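**FOR IMMEDIATE RELEASE – January 2023**

# Drundance Motor Archive puts 753 dealer brochures and ledgers on show

TROSECK – The Drundance Motor Archive opens its new reading room in Troseck this month with 753 pieces of old car-trade paper. Sales brochures, service ledgers, parts lists, showroom price cards, a few staff dance tickets. Most of it from local dealers long since closed.

The heart of the collection is the Baduson Garage papers. Baduson sold and serviced cars on Hong Street for decades and threw out very little. Order books, letters from unhappy customers, carbon copies of the replies. One ledger lists every set of tires fitted over two winters, with the mechanic's initials beside each job. Another is mostly coffee rings.

"People come in looking for grandpa's car and end up reading the complaint letters," said Katia Dal Bello, archive manager. "We had a man here all afternoon with one folder. It was about a squeaky door. He never did get to the car."

**What's in the room**

- Dealer brochures and color charts, filed by make
- Baduson order books and service ledgers, 30 volumes
- Showroom photographs, most with no names on the back – help welcome
- Glovebox handbooks and warrantee cards
- 7 framed forecourt posters, on the east wall

Visitors can handle most items at the tables. Pencils only, no pens. Bags go in the lockers. Copies can be made at the desk for a small charge, except the bound ledgers, wich are too fragile for the glass.

**Getting in**

Entry is free. The reading room seats eight, so please book a place by phone or at the front desk. Step-free entrance on the Hong Street side. Parking behind the building, 2 hours max.

**Still wanted**

The archive is after anything from Troseck dealers and repair shops – receipts, key fobs, calendars, snapshots of the staff. Loans are fine. A second display, on filling stations and roadside repair, is planned for June and will draw on whatever comes in by then.

**Press contact:** Katia Dal Bello, Drundance Motor Archive, Hong Street, Troseck. Interviews and scans of selected brochures on request.

– ENDS –

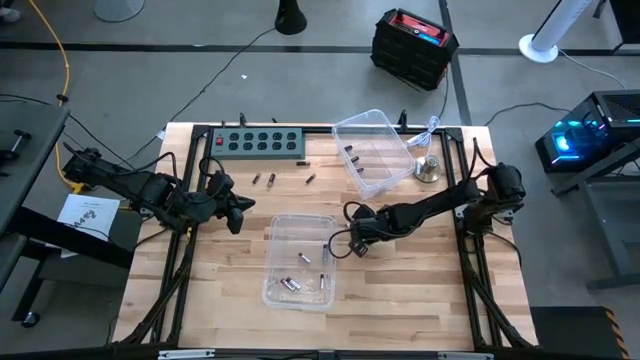
*Two black robot arms mounted either side of a wooden tabletop.*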